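Zepeda Fold-Flat Trunk Organizer for Hatchbacks and Small Wagons

From the Urkirton workshop, by Gobnait Sheehan
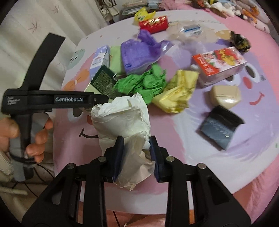
Why I made it

I've driven hatchbacks for most of my adult life and I love them, but the cargo area in mine was a disgrace. Groceries rolled into the wheel wells, the jumper cables wrapped themselves around everything, and every time I took a corner with a bit of spirit I heard a jar go thunk against the tailgate. I bought three organizers from the usual places. One slid around like a hockey puck, one collapsed the first time I put a gallon of washer fluid in it, and the third was so tall I couldn't get the cargo cover closed. So I got out the sewing machine, and the Zepeda is what came of it (after more bad versions than I'd like to admit to).

What you get

One organizer with 2 removable dividers, so you can run it as one big bin, two medium ones or three small ones. 6 outside pockets, three on each long side, sized for the flat and skinny things that always get lost: a tire gauge, a flashlight, an ice scraper, the owner's manual if your glove box is as full as mine. Two carry handles that are stitched all the way under the base, because I got tired of handles that only hang on by a little square of thread. And two anchor straps with metal hooks for the tie-down loops in your cargo floor.

The base is a stiff board wrapped in fabric, with a grippy rubber backing. It stays put on carpet really well. On a bare plastic or metal floor it's okay, but please use the straps too.

Will it fit my car?

Probably! It's made for the floor of a compact hatchback with the back seat up, and it sits low enough to clear the cargo cover in every hatch I've tried it in. Small wagons are no trouble at all. The very smallest city cars are where it gets iffy – some of them have a cargo floor that's deeper than it is long, and in those you'd be better off turning it sideways or ordering the Half size. Measure from the back of the seat to the inside of the closed tailgate, not to the bumper edge, and send me the number if you aren't sure. I answer those emails myself, usually in the evening after 7.

If your car has an adjustable cargo floor, set it to the lower position first. I forgot to do that in my own car and spent a whole afternoon convinced I'd sewn the thing too tall.

The fabric

It's called Cirex and it's a heavy woven polyester with a coating on the inside. I picked it over canvas because canvas holds onto smells, and anybody who's had milk tip over in a car in July knows why I care. Spills wipe up with dish soap and a rag. Please don't put it in the washing machine, the base board won't forgive you.

Colors are black, charcoal and a dark green that I'm very fond of and that hardly anyone orders. Try the green!

Heavy stuff

People ask me how much it'll hold. I've carried a full toolbox in mine, and two bags of potting soil, and once a car battery, with no torn seams. What I'd say is that anything really heavy should go flat on the base, up against the back seat, with the straps hooked. The dividers are held in with hook-and-loop tape and they're for keeping eggs away from cans. They won't stop a floor jack.

Folding it away

Pull the dividers out, lay them on the base, push the two short ends in and it all drops flat. An elastic loop goes around the middle to keep it shut. Folded, it slips under the cargo floor in a lot of hatches, on top of the spare, or stands up behind the front seat. I can do it one-handed now but it took a week or so for the creases to soften, so don't worry if yours is stubborn out of the box.

The Jesley insert

This one's an add-on and it's sold separately. The Jesley is an insulated liner with a zip lid that fills one third of the organizer, meant for frozen food on the drive home. It isn't a cooler and I wouldn't take it camping, but my ice cream makes it back from the store in good shape and that was all I wanted from it. It fits the full-size Zepeda only. Sorry, Half owners – I'm working on it.

Orders and repairs

I sew in batches of 100, and the last batch brought the total past 500, which still makes me grin. If the size or color you want is grayed out, put your email in the box and you'll hear from me when the next batch is ready. The next one should be done in October.

If a seam or a handle lets go, mail it back and I'll fix it for the cost of your postage. Hooks and dividers can be ordered on their own from the spare parts page. Returns are fine as long as it hasn't been used, and please fold it flat before you box it up.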